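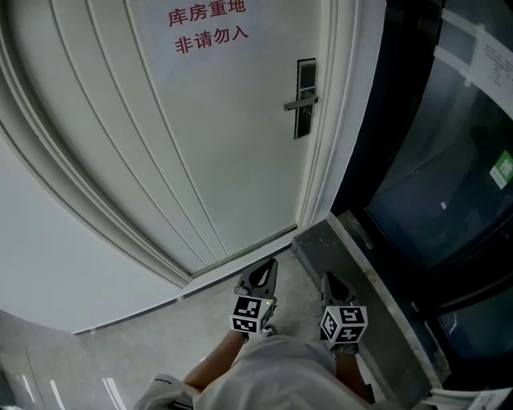 *A storeroom door with lever handle and keyed lock, marked in red 库房重地 / 非请勿入 (storeroom area, no entry without invitation). An operator holds a gripper in each hand.*

**Fandia opens equipment planning program for door-handling automation**

*Released in March*

Fandia has opened a planning and purchasing program for organizations that intend to automate movement of stock through hinged interior doors. The program covers site survey, task recording with hand-held grippers, budget preparation and staged equipment orders. It is offered in partnership with Jusetti, which supplies the grippers, and Chávez, which carries out the site surveys.

Most quotations for mobile handling equipment assume open aisles or powered doors. Many storerooms have neither. A lever handle, a key lock and a raised sill each affect the reach, grip force and wheel size a machine needs, and these items are often priced only after the main order has been placed. Under the new program they are recorded before a purchase order is written.

**Scope of the survey**

The survey records the following for each door on the intended route:

- clear opening width and swing direction
- handle type, height and turning force
- lock type and the current key-holding arrangement
- sill height and floor finish on both sides
- glass panels or glass doors next to the route
- posted access restrictions

A standard survey takes 2 working days and covers up to 32 doors. Sites with more doors are quoted separately. The report assigns each door to one of three categories: suitable as built, suitable with minor hardware changes, or better served by a powered operator. The last category is costed alongside the robotic option so that the buyer can compare both on the same sheet.

**Task recording**

Door tasks are recorded by a person working with a pair of Jusetti hand-held grippers fitted with marker cubes. The recordings are used to set the motion requirements in the equipment specification. No robot is needed on site at this stage, and no capital purchase is required. The gripper pair is rented with its charging equipment and carrying case.

Fandia recommends that recording be done on the doors named in the survey and not on a test panel. Door closers, worn latches and tight keys vary within a single building, and that variation should be reflected in the specification.

**Pricing and ordering**

The survey fee is $448 per site, credited in full against any equipment order placed within the same budget year. Gripper rental is charged at $19 per hour of recorded work. Equipment orders may be split over two budget years, with the gripper arm and mobile base ordered separately.

Buyers should allow separate budget lines for lock changes, sill ramps, spare jaw tips and staff training. These are itemized in the survey report but are not included in the equipment price.

**First site**

Fetness, a distributor of gym flooring and accessories, is the first customer to enter the program. Its survey covers the storerooms and connecting corridors at one distribution site. An equipment decision will follow receipt of the report.

**Availability**

Survey bookings are open now. Applicants should supply a floor plan, a door schedule if one exists, and the name of the department that controls keys. Requests can be sent to the Fandia equipment planning desk.

*Fandia plans and supplies handling equipment for storerooms, workshops and small distribution sites.*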